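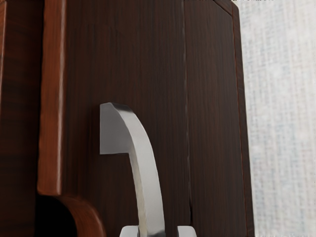 4.3 Aproximación y agarre de tiradores

Este apartado explica cómo configurar en Dokus la tarea "Abrir puerta" con la pinza paralela de dos dedos. Se aplica al simulador y al brazo físico. Antes de empezar, complete la calibración de la cámara de muñeca (apartado 3.2).

1. En el menú Escenas, abra la biblioteca Kermani y cargue un mueble con puerta de madera oscura y tirador metálico curvo.

2. Seleccione la vista Muñeca. Las puntas de los dos dedos deben verse en el borde inferior. Si no aparecen, revise el ángulo de montaje en Ajustes > Cámara.

3. Pulse Marcar tirador y haga clic en el tramo descendente del asa. No marque el extremo superior plano: el programa lo interpreta como punto de fijación y rechaza la trayectoria.

4. Introduzca la apertura de la pinza. El valor de fábrica es 70 mm. Para tiradores finos puede bajarse a 65 mm.

5. Avance con la tecla F hasta que el tirador pase entre los dos dedos. Compruebe que queda un dedo a cada lado antes de continuar.

6. Pulse Cerrar. El indicador de contacto cambia a verde cuando ambos dedos registran presión.

7. Ejecute Tirar en modo lento. Repita la prueba 3 veces y guarde el perfil.

Nota: las vetas y juntas verticales de la madera pueden confundirse con el canto de la puerta. Si la línea de apertura propuesta cae en mitad del panel, bórrela y trace el canto a mano con la herramienta Borde.

Nota: los perfiles guardados en simulación no incluyen el límite de fuerza. Hay que introducirlo de nuevo al pasarlos al brazo.

PRECAUCIÓN: no ejecute Tirar en el brazo físico con el indicador de contacto en ámbar. La pinza puede soltarse del tirador y golpear el mueble.

PRECAUCIÓN: mantenga libre el recorrido completo de la puerta. La parada de emergencia detiene el brazo, pero no la puerta.

4.3.1 Si el agarre falla

Error 600, "Objetivo fuera de alcance": aleje la base virtual o reduzca la apertura y vuelva al paso 4.

El dedo derecho toca el panel: aumente la separación respecto a la puerta en Ajustes > Margen.

La marca del tirador se desplaza al avanzar: repita la calibración de cámara.

Para incidencias que no figuren aquí, envíe el registro de sesión al servicio técnico de Sitel, a la atención de Fermín Zapata.

Revisión del apartado: 5 sep 2026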